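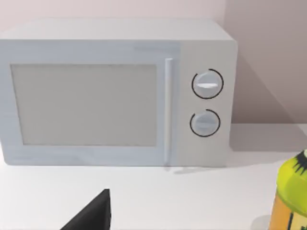

Print this page
E-mail this page

Rellero Court Residents' Association
Minutes of the November meeting, held in the ground floor lounge at 7 p.m.

Chair: Sivaprasad Pinto. Apologies were received from units 4 and 11.

1. Previous minutes
Approved with one correction. The bike rack is to be bolted to the north wall, next to the gas meters.

2. Roof drains
The Hollmann crew cleared both drains and replaced a strainer. Their invoice has not arrived. Unit 9 reported a stain on the bedroom ceiling that was there before the work. The chair will ask Hollmann to look at the flashing on that side before the first snow.

3. Laundry room
The second dryer is still out of order. Roltier quoted 199 dollars for a new belt and labor. Approved. Residents are asked not to leave clothes in the machines overnight – several people raised this. A sign-up sheet was proposed and voted down.

4. Hallway lights
Cimance offered to replace all 53 fixtures with LED units for around 2,000 dollars. Unit 6 thought the sample on the second floor was too bright and asked for a warmer bulb. Unit 2 liked it as it is. The chair will get a price for the warmer version. Decision held over to the next meeting.

5. Parking
The visitor spaces are being used by residents with a second car. It was agreed that visitor passes will go on the dashboard from next month. Unit 14 asked what happens with home health aides who come every day. They may use the visitor spaces with a pass – the resident should pick one up from the office.

6. Lounge bookings
The lounge must be booked by Friday for use on the weekend. Chairs go back against the wall afterward. The request to allow bookings past 10 p.m. was not approved.

7. Other business
The side gate does not latch. Unit 3 will adjust it and report back if a new part is needed.
Unit 8 asked that packages not be stacked in front of the mailboxes. A shelf by the stairs was suggested. Unit 12 will measure the space.

The meeting closed at 8:25 p.m. The next meeting will be in the lounge at the same time.

Print this page | E-mail this page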